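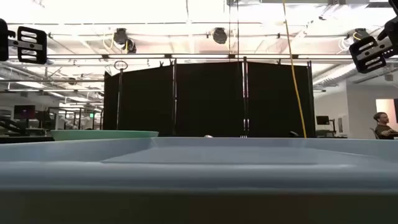
Casteo Nodach 200 Clapper Slate

Product code: CN-200
Category: Film and TV production / Camera department / Slates
Availability: In stock at Waststead, dispatched within 2 working days

The Nodach 200 is a full-size clapper slate for feature, drama and documentary work. The face is matt white acrylic and takes any dry-wipe pen. The sticks are hardwood with a brass hinge and a magnet at the free end, which keeps them shut between takes.

Text fields are engraved and filled in black, so they do not lift when the face is cleaned. The standard layout has production, director, camera operator, roll, scene, take, date, and tick boxes for day/night, int/ext and sync/mute. A blank strip along the lower edge takes printed labels of up to 13 mm.

Stick markings are black and white on the standard model. The colour version adds a strip of 14 reference patches for grading. The patches are printed under a clear layer but will fade in strong sunlight. Keep the slate in its sleeve when it is not in use.

Specification
Face: acrylic, matt white, wipe-clean
Sticks: hardwood, replaceable
Hinge: brass, adjustable tension
Supplied with: sleeve, hex key, one black pen
Guarantee: 2 years, excluding sticks and printed patches

Options
Bach insert slate, for close-ups and tight lenses. Same field layout at reduced size. No magnet.
Custom engraving of production title and director. Allow 14 working days. Engraved slates cannot be returned.
Spare sticks, sold in pairs, with screws.

Fitting replacement sticks
Remove the two hinge screws with the hex key supplied. Lift off the old pair, seat the new lower stick against the top edge of the face and refit the screws finger-tight. Close the sticks, check they meet along the full length, then tighten. Do not oil the hinge.

Notes
Alcohol wipes will dull the matt face over time. Use a dry cloth, or a damp one for old ink.
Slates made before February have a smaller hinge plate and need the earlier spare sticks. Check the code on the back before ordering.

Trade accounts and hire stock enquiries: Mizanur Pathirana, Waststead office.

Page last updated 11/08/2026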